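Ticket 229: Duplicate rows after nightly stock sync, Larnby store
Status: Resolved
Component: inventory import
Assigned to: Gudrun Fagerlund
Opened: 8 Feb 2022

Reported problem

The Larnby store shows two records for most items in the bedding category. Stock levels on the duplicates are frozen at the January values. The originals update normally. Customers can order from either record, so four orders were taken against stock that no longer exists.

Environment

Store database on the Hellström host. Supplier feed delivered by Drelach as a CSV file, one per night. Import runs at 02:15 and writes to the staging table, then to live.

Log

09:10 Confirmed. Query on live table returns 558 rows for bedding. Supplier file has fewer. Grouping by title gives pairs, grouping by SKU does not.

09:25 Compared one pair by hand. SKUs look identical on screen. Length differs by one character. The older record has a trailing non-breaking space. TRIM does not remove it, as it only strips the ordinary space.

09:50 Checked archived feeds. The trailing character is in every file up to the end of January and missing after that. The supplier changed its export tool and the new one cleans the field. Our importer matches on exact SKU, found no match, and inserted new rows.

10:15 Paused the nightly job. Took a full dump of the live and staging tables before touching anything.

10:40 Ran the cleanup on a copy. Merge by normalized SKU, keep the newer row, move order lines and reviews to it. Failed with a foreign key error on the media table. The media rows point at the old product IDs and have to be moved first.

11:20 Reordered the steps: media, reviews, order lines, then delete. Second run on the copy finished with no errors. 31 media rows had no parent before the merge and are unrelated to this fault. Left them in place.

11:45 Ran on live. Duplicate check returns zero rows. Cleared the page cache and the search index, then rebuilt both.

12:05 Spot check on the grid fabric entry, navy with white lines.
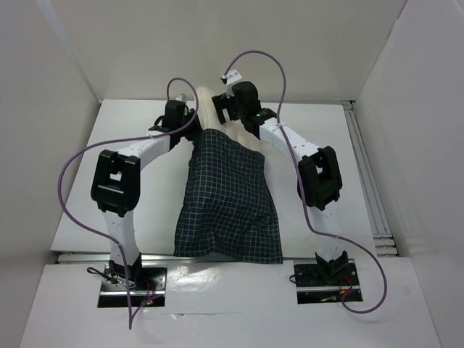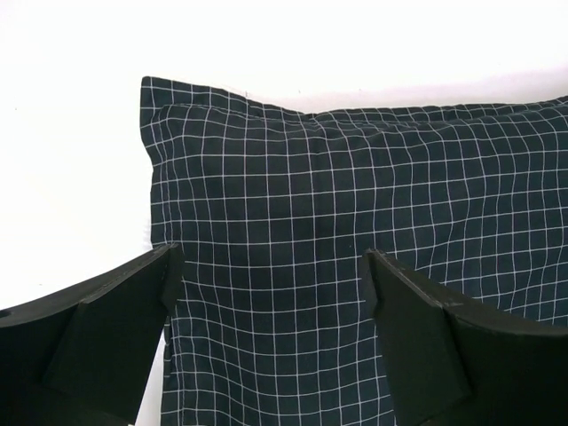
12:20 Added a normalize step to the importer. It strips ordinary and non-breaking spaces from both ends of the SKU before matching. Added a unique index on the normalized column, so a repeat will stop the import with an error and leave the table alone.

12:50 Manual import of last night's file. No inserts, updates only. Nightly job enabled again.

Root cause

Exact string match on a field with an invisible trailing character, exposed by a change in the supplier export.

Open items

Refund or substitute on the four affected orders, passed to the sales desk. Same normalize step needed in the price import, which reads the same field.

Recently updated tickets
Search index rebuild times out on Hellström
Altar theme: category filter resets on page two
Drelach feed: decimal comma in weight column
Larnby: order emails sent twice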